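Folding night fills up at Brultska guesthouse

24/08/2019

The Brultska guesthouse has 18 rooms, a decent breakfast and, as of this summer, a waiting list for people who want to be taught how to fold their pants.

The class is run by Orsolya Hajdu, who spent years in hotel housekeeping and has firm views on denim. It lasts three hours, which is a long time to spend with your own laundry, and it costs nothing beyond the price of a coffee. Guests bring whatever is in their suitcase. Locals from Veres have begun turning up with whole bags.

The idea goes back to March, when a coach party checked out and left 115 items of clothing behind in drawers, under beds and, in one case, inside a kettle box. Hajdu folded the lot in a single afternoon and stacked it on a shelf by the front desk. Guests started asking how the pile stayed up. Most of the clothing has since been claimed. The shelf has not been given back to the brochures.

Jeans get the most class time. Hajdu teaches them on a made-up double bed, with the duvet pushed up against the headboard, and insists on a flat, firm rectangle with a back pocket facing up. That way, she says, you know which pair you have without digging. It helps if the pocket has something to say for itself, such as embroidery reading "Happy Valentine's Day", a greeting good for one day a year and legible on all the others.

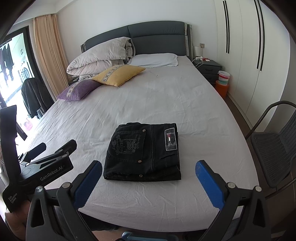

Francine Wong remains unconvinced. Jeans should be rolled, she said, and anyone who has had to get a week's clothes into a cabin bag knows it. She has been to the class twice and rolled everything both times, and she intends to go again.

Hajdu allows rolling for T-shirts and, grudgingly, for pajamas. Hangers are a sore point and are best not raised before the coffee – sweaters on hangers, especially.

A petition asking the guesthouse to add a second evening has gathered 1,030 signatures, a healthy number for a class that fits around one bed. The owners say they are thinking about it. Fitted sheets will be covered in a separate session, and Hajdu has asked that people get some sleep beforehand.

Places can be booked at the front desk. Bring your own jeans.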